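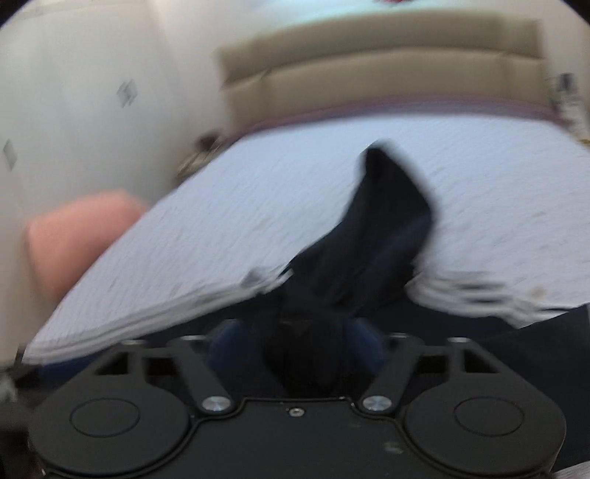
31 May 2021

I have now read four books on decluttering, which should tell you how well the first three worked.

The latest came from Evelien Hendriks, who swears by it and whose house does look good, though it looked good before she owned the book. The idea is a simple one. Every piece of clothing you own gets one year. If you haven't worn it in that time, it goes. There's a chart in the back for keeping track, and a website that will sell you a nicer chart.

My first problem is with the year. Why a year? I own a black suit that I've put on twice in the last decade, both times for funerals, and I would have been very sorry not to have it. I own a heavy coat for the kind of winter we get in Nirkby maybe one time in five. According to the rule I should have given both away and then bought them again, and the author doesn't say who pays for that. She does say that "the universe restocks what we need." Mine doesn't take care of coats.

And then there was last year. I'd like to meet the person who wore everything they owned between last spring and this one. I wore two pairs of pants. By the rule I should be getting rid of all my work shirts, every pair of real shoes and anything with a zipper.

My second problem is the numbers. The book claims its readers save about 400 hours over their lives by not having to look for things. No source. Is that supposed to be me, looking for a sweater? I know where my sweaters are. They're in the sweater drawer. It's the tape measure I can't find, and no chapter covers the tape measure.

Tracey Sedgwick at work tried the whole program in September and got rid of nine bags. She felt wonderful, she told everyone, lighter, she slept better. I asked her last week how it was going and she said she'd been shopping a lot. I like Tracey and I'm not picking on her, but I do wonder how much of the wonderful feeling is just the feeling of having an empty closet to fill.

I also don't love where the bags go. The books all say "donate," as if that were the end of it. My brother-in-law used to sort at a thrift store in Mellor, and he says a lot of what came in was never going to be sold to anybody. Stretched-out T-shirts, socks, one boot. Someone had to haul it off, and the store had to pay for the hauling. I've done it too, dropped off a bag I knew was junk and driven home pleased with myself.

So what did I do with my weekend and my fourth book? I went through two drawers. I threw out the underwear that needed throwing out, which I could have managed without reading anything. I set aside three sweaters that are too small and that my nephew might want. I found a scarf I'd blamed Stuart for losing, and I suppose I owe him a phone call. The rest went back in.

The suit and the coat are staying. Evelien can have her book back, and if she asks, I got as far as the chapter on kitchen gadgets. I have some thoughts about the waffle iron rule as well, but I'll want to make waffles first.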